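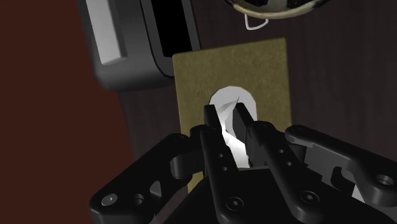 Most grasp failures in simulation get written up as policy failures, and I no longer believe the write-ups. A score drops, someone retrains for two days, the score drops again, and only then does anyone open the wrist view and step through it. Start with the wrist view. In the one at the top of this page the jaw tips are up in the keyhole opening of the olive box with the white piece pinched between them, and a success checker that only asks "is something between the fingers?" would be content to call it a grasp. Ours did. It went on calling it a grasp in episodes where the tissue never left the box.

What follows is how we track down a false success in the Cludow tabletop scenes. It assumes you have Olto installed and can replay a saved episode. If your replays don't match the original run, fix that first, or everything below is a waste of an afternoon.

Step 1. Pull the failures by hand

Don't trust the success column. Take 40 episodes marked successful and watch the last 2 seconds of each. Write down what you see in your own words before looking at the log. When I did this on the Brarnatthorpe set, some 60 of the 2000 episodes turned out to be wrong once we had gone through the lot, and the first few showed up in that sample.

Step 2. Look from outside

The wrist camera is good for contact and bad for nearly everything else. It can't tell you whether the arm is coming in at a silly angle or what else is within reach of the fingers. Replay the same episode from a fixed camera and pause on the approach.
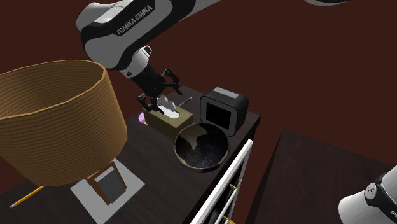
Room view: fingers apart over the tissue box, bowl directly in front.

Check two things in this view. First, the tilt of the gripper. A slight angle is normal, but if the logged wrist pose says vertical and the render says otherwise, your frames are out and no threshold will save you. Second, the neighbors. With a bowl that close to the box, a contact signal with no object name attached is worth very little.

Step 3. Print the contact pairs

Open the episode in Olto and turn on named contacts. You want finger-to-tissue on both sides at once. What we kept finding was one finger on the tissue and the other on the edge of the opening. The old check added the forces together and passed it.

Step 4. Tighten the check, one change at a time

Require contact from both fingers on the same body. Rerun your 40. Then require that the body has risen with the gripper, measured against the box and not the table, in case the box gets dragged up too. Rerun again. If you make both changes together you won't know which one did the work.

Step 5. Be suspicious of the new number

Your success rate should fall. If it rises, you broke something. Yan, our older evaluation script, has a fallback that quietly marks an episode as passed when the named body is missing, so a typo in the tissue's name gives you a perfect score. Search for that fallback and delete it.

I've seen it suggested that raising finger friction fixes all this. It does make the failures rarer on screen. I would leave friction alone until the checker is right, and then ask whether you still want to touch it.

Last checked against our scenes on Tuesday, November 19, 2019. The drawer tasks use a separate checker and I haven't been through that one yet.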